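Fornham Peelable Banana, Practice Food Range

Item no. 152. Sold singly or in cartons of 11.

The Fornham banana is a life-size practice fruit for teaching kitchens, therapy rooms and play shops. The peel comes away from the top in separate flaps and folds back over the fruit, so learners can work on pinching, pulling and turning with one hand or two. It can be closed up again and used for the next turn.

The peel is soft enough for small hands and for people with a weak grip. Start each flap at the tip and pull down slowly. If a flap sticks, dust the inside with a little cornstarch and wipe off the extra.
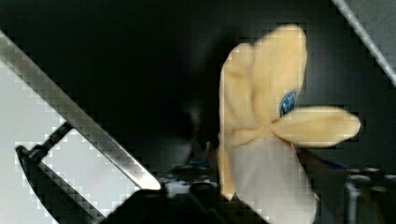
Banana partly peeled, with one flap folded out to the side. Small blue oval sticker on the peel.

Care: wash by hand in lukewarm water with mild dish soap. Do not put it in the dishwasher or leave it on a radiator. Let it dry fully with the flaps open before closing the peel. Pen marks and food coloring may stain.

Storage: keep it out of direct sunlight. The Lasden tray holds the banana along with the orange and the pea pod from the same range. The tray is sold separately.

Weight: roughly 100 g
Not for children under three. Not for use in the mouth.

Replacement peels are stocked at our Plarnen warehouse and usually ship within two working days. Schools ordering more than one carton can ask for a single invoice. Write to Atieno Lyimo in the order office and include the item number. For questions about use in hand therapy, contact Gerrit Koster.

Related items: Practice Orange, Pea Pod with Peas, Lasden Tray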